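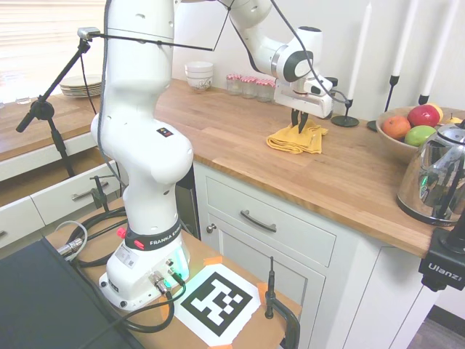 ## What does "out of print" mean?

A book is "in print" when its publisher still has new copies to sell. When the last copy has gone and no more are being made, the book is "out of print".

Publishers make books in batches. One batch is called a print run. A small publisher such as Thambiah might order a first run of 1000 copies. If 334 are sold in the first year, the other 666 stay in a warehouse, and storing them costs money.

The publisher then has 3 choices:

- keep the books and wait
- sell them cheaply
- pulp them -- that is, turn them back into paper

When a run sells out, the publisher may order another. This is a reprint. If the words have been changed, it is called a new edition.

*The Lamp at Miltham*, by Heikki Koivisto, is a story of 180 pages. It went out of print after one run. Years later a different publisher, Destik, asked for permission to print it again, this time as a paperback. Permission was needed as the author still held the copyright, the legal right to decide who may copy a work.

An out-of-print book has not vanished. Copies may be found in libraries and second-hand bookshops.

**Word to know:** *backlist* -- the older books a publisher still sells.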